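3. Visit to the Vallow demonstration cell

The group attended the open day at Clallthorpe on 07/12/2023. The cell holds two arms on black bases, set in an enclosure with an aluminium frame. Each arm ends in a black fingered gripper with a small white camera beside it. Small items are laid out on the floor between them, and a pink music stand is placed towards the back. 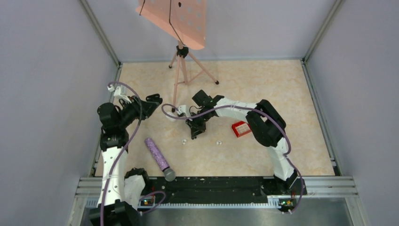

3.1 Observations

We watched for 46 minutes. Six runs were shown, of which 4 were completed without the operator stepping in. Both failures came at the handover between grippers. Cycle times were noted by hand and are listed in Appendix B. Joint speeds were not given to visitors.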